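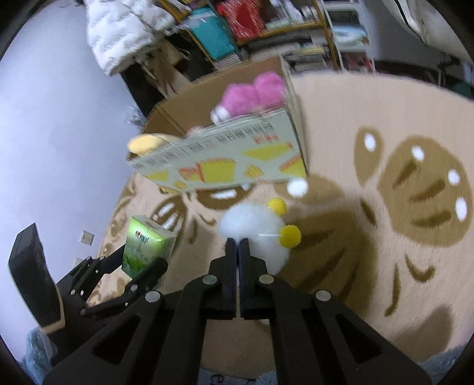 *A pompom toy, a drink carton and an open cardboard box on the rug.*

Welcome! These are the questions we hear most often about the Sitik floor tidy, the short evening pickup we've been sharing from our home in Naltbridge. We last went over this page on October 14, 2022, and we've tried to answer everything the way we would across a kitchen table, which means some of the answers do wander a little.

## Do I need to buy special bins?

Please don't, at least for the first month or so! A cardboard box with an open top is all we started with, and it's still what we reach for on most evenings. You can set it right down on the rug, drop things in from any side, and flatten it for recycling when it gets tired. If you find after a while that you'd like something sturdier, by all means go shopping, but you'll have a much better idea of the size you want by then.

## Where should the box go?

In the middle of the mess. I know it's tempting to tuck it against the wall where it looks nicer, but then you're walking back and forth with your hands full, and that's usually when people give up (I certainly did, more than once).

## What about fluffy toys and pompoms?

They go in last, on top of everything else. Soft little things get squashed under books and blocks, and the ones with smaller pompoms attached seem to shed them if they're tugged. Lift them by the biggest part and set them down gently. If a small pompom does come off, pick it up right away, especially if you have a baby or a pet in the house.

## Do drink cartons go in the same box?

No, and this one matters more than it sounds. Give every carton a little shake before you move it. If there's anything left inside, carry it upright to the kitchen, and only then rinse it and put it with the recycling. We learned this on the Robichaud rug, a hand-me-down we were very fond of, and there's still a pale patch near one corner.

Not every town takes cartons, so do check your local list.

## How long should it take?

We set a timer for 8 minutes and stop when it rings, even if there are things left over. They'll be there tomorrow, I promise.

## What if I can't decide where something belongs?

Leave it in the box! We sort ours once a week, usually with a cup of tea, and a decision that felt impossible at bedtime tends to be quite easy by daylight.

## Is there a printed version of this page?

There is. We had 500 copies of the Asari card made in August, with the steps on one side and room for your own notes on the other. You can pick one up at the Naltbridge library desk while they last.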